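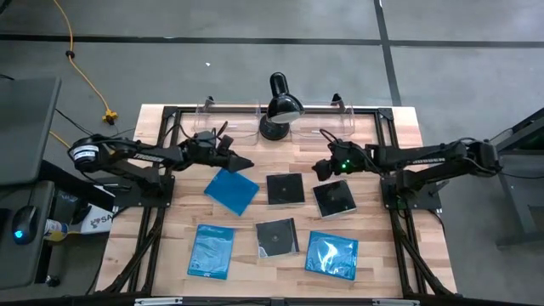 Liltance planner: bench gallery

Liltance is the planning layer we run on two-arm benches. It takes object poses from the perception node, assigns each object to an arm, and returns a pair of time-stamped trajectories that can be executed together without the arms entering the same space. The pages on the solver are kept elsewhere. What follows are bench pictures with notes on the software settings behind this kind of task, compiled by Huguette Hervieu.

Two arms, six disc cases, two clear bins

The task file is called Drerkance. It asks for flat cases to be sorted by colour into two bins at the far side of the bench, with one arm mounted at each side. Case positions and angles are free, so the planner has to solve for wrist rotation on every pick.

Assignment is done by cost. Each arm gets a price for each case, made up of path length and a penalty for crossing the centre line. The penalty is set to 8 in the default file. Lower values let both arms commit to the middle of the bench, and the scheduler then spends its time making one of them wait.

Grasp candidates are sampled along the case edges only. Glossy covers return poor depth, so the pose estimator ignores depth inside the outline and fits a rectangle to the colour edges instead. The fit is rejected if two neighbouring sides differ from square by more than 2 degrees.

Placing, seen from table height

Clear bins are handled as fixed geometry. Their walls are entered in the scene file as collision meshes, with the dip in the middle of each side wall modelled separately – a plain box costs a good deal of free space on the approach. 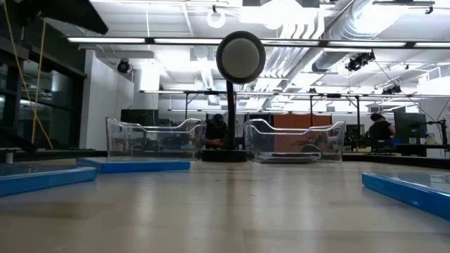
The upright between the bins is entered the same way, as a cylinder over its full height. Both arms plan against it at all times, including during retreat moves, where older versions of Liltance checked the gripper and left out the forearm.

Replanning runs on a 200 ms cycle. If no new solution is found within the cycle, the last valid one is followed to its next safe stop. The solver budget is 70 ms per arm, and the remainder goes to pose updates and the joint collision check.

Logs are written by Gautier, our recorder, and can be replayed in Kedeck against any later build. Replay uses the stored poses and does not rerun perception. To test a change in the pose estimator, open the log with the raw image option switched on – the files are much larger, and loading is slow on the desk machines.

Scene files for Drerkance are in the October release, under benches.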